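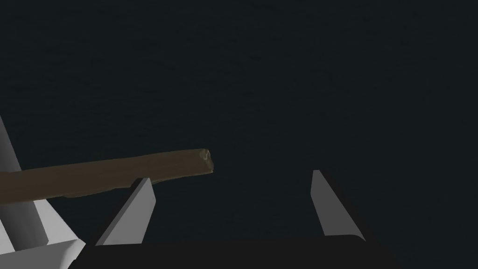 How long should the sim run before we try anything on the real arm?
Until the grasp works from all the start poses on the sheet, then one more full run with the seed changed.

Home | Notebook | Builds | Kit list | Log in

December 25, 2025

Alenden robotics club, sim notebook. Writing this up at home, tree lights on, laptop fan going mad.

Stick task. Open gripper, stick comes in from the left, want fingers either side of it before closing. Camera looking along the fingers. Dark ground left as is, Wai-kit wants a lighter one, later.

Run A, 2000 steps. Arm wandered. Closed on nothing most of the time. Reward for "near stick" is too generous, it just parks a fingertip by the wood and sits there collecting points. Should have spotted that.

Run B, 4000 steps, near reward halved, bonus only if the stick centre is between the two tips. Better. Still comes in too far right and has to shuffle back.

Wrist offset!! Config still had the old Vundby gripper length. Changed it, reran at 3000, shuffle mostly gone. Lost a whole evening to one number.

Seed 509 still fails. Stick starts rolled over a bit and the fingers go underneath it. Dont delete this seed, want it for the Vinumberg demo as the hard case.

Collision mesh on the stick is simpler than the drawn one, so a gap on screen isnt always a gap in the physics. Check contact log, not the picture.

To do
- Sreekumar: contact log to csv, with headers this time pls
- Wai-kit: lighter ground, second camera from the side
- me: slower close, try friction up a notch
- ask Fuchs re spare finger pads for the real one
- back up the config BEFORE editing

Stopped there, dinner.

Comments

Sreekumar Reddy: headers done, file is in the shared folder. Which column do you want for force, left finger or both?

Wai-kit Cheung: both. Also the side camera is in but upside down, fixing

Sreekumar Reddy: 509 fails on mine too, same spot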